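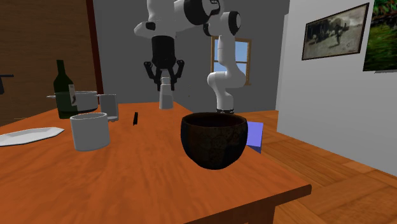
Can Felline 3 replace a hand-tuned planning stack for tabletop picking?
For single objects on an uncluttered table, it can. For mixed kitchenware with tall neighbours, it still needs a person who understands collision margins, and the documentation is thin on exactly that point.

Felline is a motion planning and scene management package from Treldale. It takes a robot model, a set of object meshes and a list of grasp candidates, and returns a timed joint trajectory. Version 3 adds a rewritten collision checker, a scene editor and a batch runner. I used it through March on a desktop with a mid-range graphics card, entirely in simulation, with the kitchen table scene as the main test.

Installation

The installer is a single package and took under ten minutes. The robot model importer rejected our arm description at first because two links had no inertia values. The error message named both links, an improvement on version 2, which stopped without saying anything. Mesh import is slower than it should be. Concave items such as bowls and mugs are split into convex pieces on loading, and the default setting fills in the opening of a deep bowl almost completely. Set the decomposition to "fine" before doing anything else.

Planning

I ran 1,000 planning queries against the table scene, with object positions shuffled between queries. Each query asked for an approach from above, a grasp and a straight lift. With default settings, 196 returned no plan. Reading the logs, most of these were grasps on short objects standing near the wine bottle, where the open fingers need more sideways room than the padding allows. Reducing the padding from 15 mm to 5 mm and running the same queries again brought the failures down to 37.

That is a good result, but the padding is one global number. A bottle and a plate get the same clearance, and so does the table. Darnell Haddad, who maintains our in-house planner, keeps a separate value for each object pair, and I missed that facility every day. Treldale's support desk confirmed that per-object padding is planned and gave no release date.

Median planning time was 324 ms. The slowest queries took several seconds, nearly all of them where the arm had to fold back over its own base. Trajectories are smooth and stay inside the velocity limits. The time parameterisation is conservative at the start of a motion - I measured no benefit from this and found no switch to turn it off.

Perception interface

Felline does not do perception. It accepts object poses from outside, with a covariance if you have one. Ours came from the simulator's ground truth, then from the same poses with noise added. The covariance is read, displayed in the editor and ignored by the planner. I consider this a fault, as the manual implies otherwise.

Scene editor and batch runner

The editor is the best part of the release. Objects snap to surfaces, joint sliders respond without delay, and a saved scene is a readable text file that works well under version control. Undo covers object moves but not changes to the robot. The batch runner is plain and reliable. It writes one line per query and resumes correctly after being killed.

Compared with Sundia

Sundia's planner is quicker on simple queries and has proper per-object clearance. Its editor is poor and its licence is tied to one machine. For teaching or early grasp work I would choose Felline. For a cell that has to run unattended I would stay with Sundia until the padding is sorted out.

Rating: 7 out of 10. Tested version 3.0.2; the 3.1 beta was not tried.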